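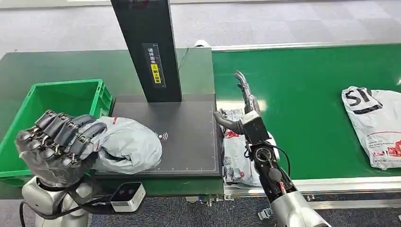

Surdu support says the billed weight comes from the carrier's scan and they can't change it on their side unless I send in my own measurements. Fine, but I don't understand how the scan gets the number it does, so I'm not sure what to measure.

Details. I sell knitwear from home and ship everything in plastic mailers through Gidby, with labels bought on Surdu. A typical order is one sweater, 900 grams on my kitchen scale including the bag. In September I started getting adjustments. The length in the scan record is 19 inches, which matches mine. The height is recorded as 6 inches. When I put the same bag on a table and press it down lightly, I get 2 inches. The adjusted charge is more than double what I paid for the label.

Is the height being measured wrong, or am I supposed to enter something else for a soft package? Does it matter how the bag is sealed? Switching to boxes would cost more and I'd like to avoid it.

Posted by woolshelf in Shipping and Mailing
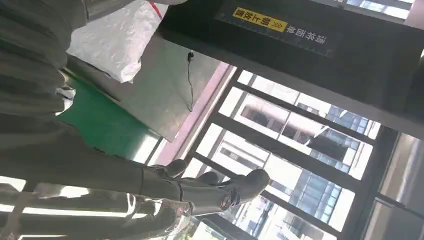 Hand and forearm, toward the window

3 replies

plainlabel

The height is probably correct for the condition the bag was in when it was scanned. A soft package is measured at its highest point in each direction, and the result is treated as a rectangular box. The system has no way to know that most of that box is air.

The billed weight is then the greater of two values: the weight on the scale, or length times width times height divided by a fixed number that the carrier publishes. Tripling the height triples the second value. With a light item like a sweater, the second value is nearly always the one you pay.

Where the extra height comes from:

Trapped air. If you seal the bag while it is full of air, the contents can't settle. Leave a short gap in the seal, press from the closed end toward the gap, then finish the seal.

Folding. A sweater folded in thirds and then in half makes a thick lump in one corner of the bag. Fold it to nearly the full width of the bag and keep the layers even.

Excess bag. If the mailer is much too long, the loose end can stand up or curl. Fold it under and tape it flat, but keep the tape off the barcode.

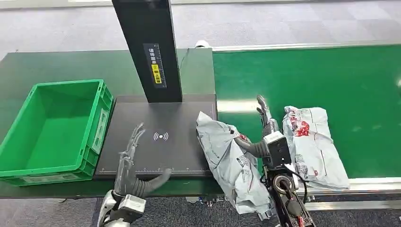 The order of these matters less than doing the first one every time. Air is usually the largest part of the error, and it costs nothing to remove. After sealing, leave the bag alone for ten minutes and measure it again. If the height has gone up, the knit is expanding inside the bag and you need a tighter inner wrap, such as a paper band or a thin inner bag with the air pressed out.

When you measure, don't press. Place the bag on a hard surface, set a flat board on top of it with no added weight, and read the distance from the table to the underside of the board. Enter that figure. Your 2 inches was taken with pressure on the bag and is too low to use.

For the dispute, Surdu needs the tape measure and the label number in the same photo. One shot from the side for height, one from the top for length and width. Send them before the adjustment closes. The closing date is on the adjustment page itself, under the amount.

northdock

just use boxes, never had an adjustment on a box

binder_clip

Boxes work but OP said no to that. I had the same problem with the Tinosa mailers, the wide ones. Went down one size and the adjustments stopped. Check that the seam isn't under strain after you close it, though. I had one split at the side and had to refund the customer.

Also, if you drop off at the Gidby counter in Mustemville, ask them to measure it there and print the receipt with dimensions. They will do it before 4 p.m. The receipt was accepted in my dispute without any photos.

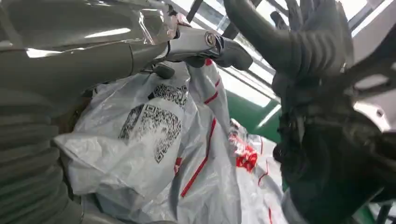 Ribbed arm in translucent film, fingertip angled down to the plastic

woolshelf

Thanks. Measured again with a board and no pressure and the height is well over what I had been entering, so part of this is my error. I will try pressing the air out and a paper band on the next batch. Still disputing the first adjustment.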